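Lerkedano Shop Guide
Section 10: Clearing and Wiping Down the Work Area

Carry out this procedure at the end of each work period and before any change of task. Allow 10 minutes. 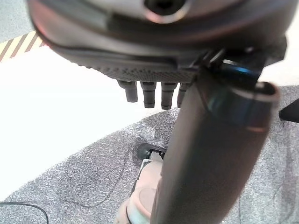

10.1 Before you start

Work in progress must be stopped and all hand tools put down. Have two lint-free cloths ready, one dry and one dampened with Kurkico surface cleaner. Do not spray cleaner directly onto any surface.

CAUTION: Switch off power at the wall before wiping near joints, sockets or open ports.

10.2 Procedure

1. Return loose tools to their marked places.
2. Remove dust from smooth housings with the dry cloth. Wipe in one direction.
3. Go over the same surfaces with the damp cloth. Stop short of seams and openings.
4. Clean textured or perforated panels with a soft brush only – cleaner left in the holes attracts dust.
5. Wipe polished metal bands and rims with a clean section of the dry cloth.
6. Leave all surfaces to air-dry for 2 minutes.
7. Check brackets and fasteners by hand. Report a loose one on form 367. Do not tighten it during cleaning.

NOTE: Ridged parts hold dirt between the ridges. Brush along the grooves, then across them.

10.3 Supplies

Cleaner, brushes and cloths are kept in the Gitunby cabinet, shelf 2. Used cloths go in the lidded bin. Reorder cloths with stock code 49.

CAUTION: Do not use solvent or abrasive pads on glossy finishes.

For lubrication intervals, see Section 11.

Revised July 16, 2023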